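Ticket 2672 – Bench arm cell, Hawthorne unit: what to order and what to hold
Status: open, waiting on approval
Raised by: Dale Simard
Category: Equipment planning
Priority: normal

Summary of the problem

The purchase request for the bench cell was sent back in March with two questions. Does the arm we have picked reach everything it needs to from a fixed plate, and do we need the side arms in the first order? I have been going through both in the simulator before we commit any money. The Getside quote lapses soon, so I would like this closed before then.
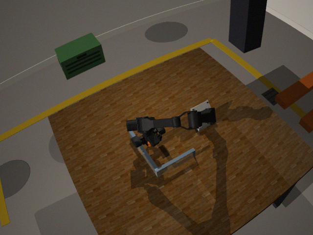
4 min read

Log entry 1

Base plate set near the middle of the table, as on the Rundville drawing. The arm was brought out almost level, with the gripper down over the small orange part by the L-shaped frame. No change to the arm model is needed for this position. I have left the longer version off the request.

Still to check: the plate. Rasbridge price it separately from the arm, and it was missing from the first budget sheet. Added now as its own line.

Log entry 2

Asked purchasing whether the table could be bought locally. Answer: yes, but the top must be thick enough to take the plate bolts. Delivery is 6 weeks from Rasbridge and 18 days from the local joiner. I have put the joiner down as first choice.

Floor marking is not in any quote. The model has yellow lines round the work area and we will need the same on the real floor. Facilities say they can do it from their own budget if we give them the outline early enough.

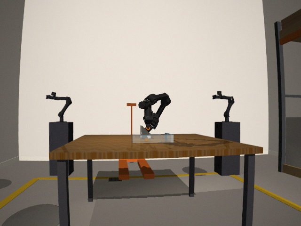
The side arms are the bigger question. With the two pedestals in, the cell takes up a good deal more floor, and each arm brings its own controller, cabling and yearly service charge. The centre arm is the only one the first job calls for. My suggestion is to order that one now, keep the pedestal positions on the floor plan, and run the conduit for all three while the floor is up.

Log entry 3

Finance asked for a figure for spares. I have put in 35 per cent of the gripper price for the first year, to cover fingers and one spare cable set. Getside wanted us to take their full spares pack – I have said no for now.

Actions

Dale: send the revised request with the plate and spares shown as separate lines.
Facilities: confirm a date for the floor marking.
Purchasing: ask Getside to hold the price on the side arms for a second order.

Next update when Getside reply about the price hold.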